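Liste | Archiv | Themen | Anmelden

Betreff: Re: Wanderung am Freitag

Noreen Brophy schrieb:
> Bleibt es bei 12 km? Und fährt
> der Bus um 11 Uhr noch?

Hallo Noreen,

es bleibt bei 12 km, der Bus fährt wie im Plan. Der Weg hinter Sedik ist im November oft matschig, also bitte feste Schuhe. Handys bleiben im Rucksack, eins reicht für Notfälle. Wer später kommt, wartet an der Hütte Pritchard.

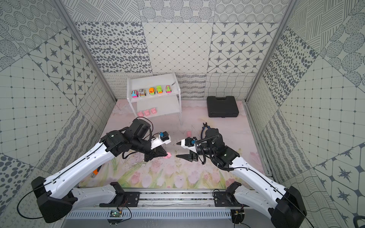 Zwei weiße Roboterarme, der linke hält etwas Rosafarbenes

Gruß
Abdelghani Ezzat

2 Antworten | 223 Aufrufe | Teilen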